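Court sensor notebook, Clelholm practice hall
June, entry continued from the league data folder

Picked up at 8:40 with the rim unit at the north basket. Carryover from last session: shot detection misses soft makes that touch neither rim nor glass. The accelerometer sees nothing but net drag, and net drag sits barely above what the compressor upstairs puts into the wall.

Setup unchanged except the bracket. Sensor is now clamped to the back of the rim plate, cable tied along the lower brace. Sample rate 2000 Hz. Tried 3000 first and the logger dropped packets whenever the scoreboard link was active, so back down. Threshold left where it was so the runs can be compared.

Ran the Sarndale warm-up pattern: corner, wing, top, wing, corner, then free throws. Ball at the league's normal pressure, checked with the gauge from the blue case. The other gauge reads low and should not be used until someone has compared it against a good one. I have put tape over the dial.

Result for the first block: 19 clean makes that the scorer marked and the unit did not. Nearly all were from the corners. Free throws were fine. High arcs come in steep and pull the net straight down, which shows as a single narrow spike. From the corner the net swings sideways and the energy spreads over a longer stretch, so it never reaches the threshold even though the total is similar.

Changed the detector to work on summed energy over a short window and replayed the recorded block. Most of the corner makes come back. It also produces false makes when a player slaps the backboard on a layup. Players in the domestic league do this constantly, including on plays where the ball does not go in, so it can't be waved off as rare.

Options written down before I forget them:

Use the second axis. A slap moves the glass front to back. Net drag is mostly vertical. The ratio between the two should separate them, but the mount has to be square to the rim plate and at present it isn't.

Add a light gate under the net. Works, but it is one more thing for a visiting crew to align, and half the halls in the league have no ladder that reaches the basket safely.

Leave it to the table. The scorer confirms each make anyway. Then the unit only supplies the time stamp and a missed detection means a late clock reading and no lost points.

I prefer the first. Need a shim under the left side of the bracket before the next run. Hard rubber, no foam. Foam was tried in the winter and it filtered out the thing we were trying to measure.

On the clock side: the Pimentel console starts the shot clock from a manual press and there is a visible lag on change of possession. Not ours to fix, but it affects our numbers because the log uses console time. I compared the console log with the unit's own clock over a full practice period. They drift apart steadily, with no jumps. Steady drift can be corrected afterward with one sync at tip-off and one at the end of each period. Jumps could not have been. Wrote the correction into the import script and reran the spring files. The rebound intervals look sensible now. Before this there were rebounds logged ahead of the shot, and I had been deleting those by hand.

Note for anyone using the spring files: the old copies are still in the shared folder under the old name. Use the ones with "sync" in the name. I will remove the others when the Nalitz people have confirmed that they aren't reading from them.

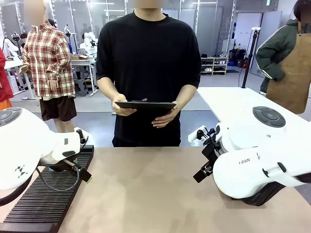
Nalitz writes that the drift correction is fine for their purposes, but they want the raw console times kept in a separate column, as their referees review late shots against the console and would never accept a corrected time in a dispute. They also ask whether overtime periods get their own sync or inherit the one from the fourth quarter.

Fair on both points. Raw column added. Overtime now gets its own sync at the jump or throw-in. It inherited before, which was an oversight. Only one of the spring games went to overtime and the error there is small, but I reran it.

Second block, 11:15. Same pattern, with the shim in. Cut it from the offcut strip and it took two tries to get the thickness right. Bracket is square to the plate as far as the small level can tell. Axis ratio now separates slaps from makes in all the recorded cases except one type: a dunk with a hang on the rim. There both axes saturate and the ratio means nothing. For the moment I treat any saturated event as "ask the table." A dunk is not hard for a scorer to see.

Also noticed that the net itself matters. The hall has a new net on the north basket and an old one on the south. The old one is stretched and soft and gives a much weaker signal from every position. If league halls are going to use this, there has to be either a calibration step per basket or a rule on net condition. A calibration step is more realistic. Drafted one:

1. Power on, wait for the steady light.
2. Five makes from the free throw line.
3. Five makes from either corner.
4. One open-hand slap on the glass, no ball.
5. Press and hold until the light goes off.

Step 3 is the weak one. Game-day staff can't be expected to hit five corner shots on demand, and the players are busy with their own warm-up. Could be done by dropping the ball through from a ladder at an angle, but see above about ladders. Will try it with a ball pushed up from below and let fall at the side of the net, to see if the signature is close enough.

Battery: the unit ran from the start of the first block until the end of the second and the indicator did not change. That says little, as the indicator has only 2 levels. Need a proper discharge curve. The spare pack is on the charger by the door and has to come off before the hall closes.

Wireless: range to the scorer's table is fine with the hall empty. With the bleachers pulled out the signal drops on the south side - metal frames in the way, presumably. Moving the receiver from under the table to the top of it fixed most of that. Receiver should be mounted on top in every hall. Update the install sheet.

Open items

Saturated events: check if the lower gain setting avoids them without losing the soft makes. Doubtful.
South basket: repeat both blocks with the old net, then swap in a new one and repeat again.
Gauge in the gray case: compare or discard.
Sarndale has asked for rebound intervals split by offensive and defensive. The unit can't know which. Needs the scorer's entry, so it becomes an import script job.
Install sheet: receiver position, shim, bracket torque. The torque figure on the current sheet is from the old bracket and is too high for this one.
Console lag: ask for the Pimentel manual in the current version. Ours is missing the pages on the serial output.

Packed up 1:30. Unit left on the north basket, logger in the cabinet, cable coiled on the hook. Files copied to the shared folder and the card left in the logger, not wiped.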